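Home | News | Products | Standards | Careers | Contact

Trarix publishes its house rules for two-arm robot work on small objects

Tue 4 October, Prastdale. By Rogelio Bautista, Trarix Press Office
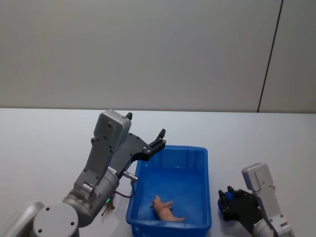
Pangilinan wrote to us that a rule for a shared workspace is useful only if the operator can repeat it without opening the binder, and asked that the first page be kept short. We followed this advice. The first page of the new document has one rule on it: when two arms work at one tray, only one arm may enter the tray at a time.

Trarix makes the complete text, called Good Practice for Paired Arms, available today free of charge. It has 60 pages and contains 128 separate requirements. An earlier draft had 222, but many of them said the same thing in different words, and these were joined together in September.

The document applies to table-mounted arms which pick up, move and sort light objects. It does not replace the safety standards that are already in force in the country of the user. Where a national rule is stricter, the national rule must be followed.

The main subjects are the following. Each arm must have a written rest position outside the tray. The order in which the arms enter must be decided before the program starts, and it may not be changed while the arms are moving. Cables must be checked at the start of every shift through the full range of the wrist. Any object left on the table outside the tray must be recorded before the next run. Soft and molded objects need their own grip force setting, and this setting must be tested again after each change of fingers.

The rules were tested with the Mivus control software during 252 hours of operation in our hall in Prastdale. Three requirements were rewritten after these tests. The largest change is in section 7, which now asks for a restart by hand after every stop, also when the stop was very short.

Companies and schools may copy the text and adapt it to their own equipment, provided that they mark clearly what they have changed. Comments can be sent to the press office in English or Spanish. We plan to answer all of them in writing.

Last updated: same day, section number corrected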